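Bangash Storeroom Opens Its Shelves to Drikutton Makers This March

I've been running the Bangash storeroom for a good while now, and I've never been this excited to write one of these! Starting in March, we're opening up our sorted fabric stock to any small workshop in Drikutton that wants it – quilters, bag makers, upholsterers, the lot. My name is Wajid Khokhar, and if you've ever bought from us you've probably heard me grumbling somewhere between the shelves.

We've got 414 sacks set aside for the first round, and they go out two at a time. (Please bring a car with a decent trunk. These things bulge.)

We use this site's cookies to remember your preferences. Accept | Manage settings

People keep asking me how we close them up, so I'll tell you. Gather the neck in both hands, twist it hard, fold the top over into a collar and get your tie around it while you've still got hold of the thing. I like to do it on the floor in the aisle, where there's something solid under the sack. The white woven ones are my favorites, with the metal eyelets near the neck and the blue grid printed on the front. 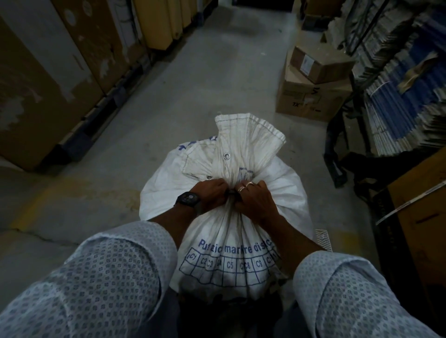
How to get yours

Pickup is every Monday from 9 a.m. at the side door on Anadton Road. Tell us what you make and we'll try to match you with something useful, though I can't promise colors! The project is called Flosis, so mention that name when you call and whoever picks up will know what you're after. Workshops can sign up for one round or the whole season, and you're welcome to share a pair of sacks with a neighbor.

Press visits are welcome too – call ahead and ask for Wajid.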